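The second life of a T-shirt

The sorting shed at Monton opens at seven, and by nine the first cages are already full. Most of what comes in is everyday clothing: school jumpers, work trousers, bedding and a great many T-shirts. In May the site took in 3,523 bags, most of them from the doorstep round.

Every bag is opened by hand. Coats go to one side, shoes to another, and anything damp is pulled out before it can spoil the rest. What is left gets checked for holes, stains and missing buttons. The best of it goes to the Prendergast shop on the high street, where a plain T-shirt sells for £3.
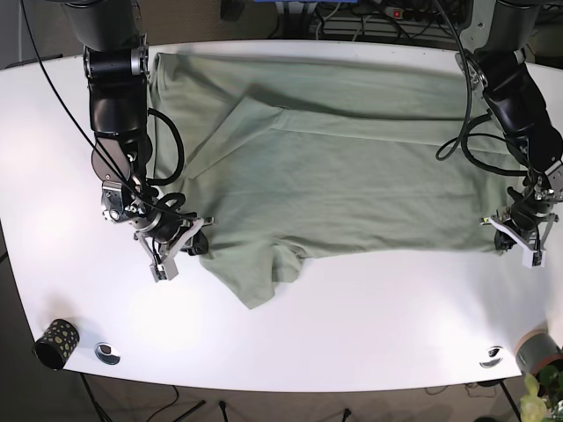
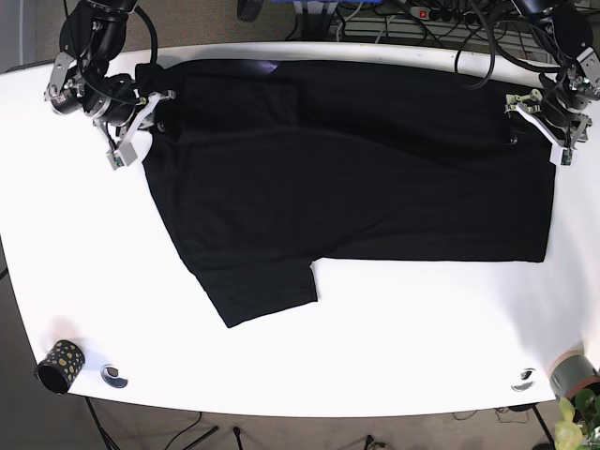
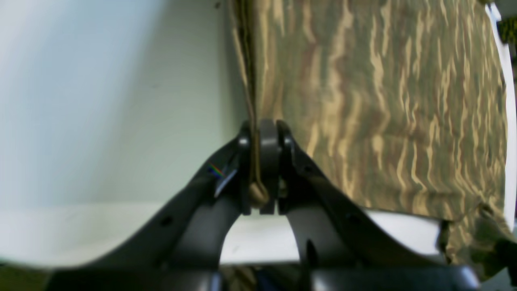
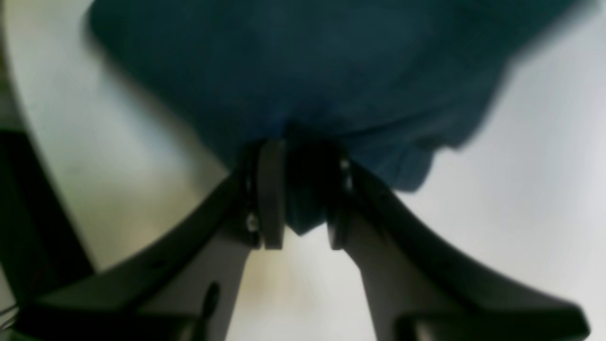
T-shirts in sage green and black, top, and two close views of fabric held in a grip.

Clothes that can't be sold are baled for Tadus, a rag merchant with a yard beside the canal. Cotton is cut into wiping cloths for garages and printers. Wool is sorted by colour and pulled back into fibre -- an old trade in this valley, and one that had almost gone. Cliller, the last mill to do the work, runs 16 machines and employs 60 people. At its busiest it had 213 on the books.

Prices are the worry. A bale of mixed rag fetches less than it did two years ago, and thinner cloth is part of the trouble. Cheap tops lose their shape after a few washes and make poor wipers. The sorters can tell by feel, and a lot of newer stock goes straight into the lowest grade.

The doorstep round changes on 1 Jul 2025, when collections go from weekly to fortnightly. Bags should be tied and left out by eight in the morning. Pillows and duvets are still not taken.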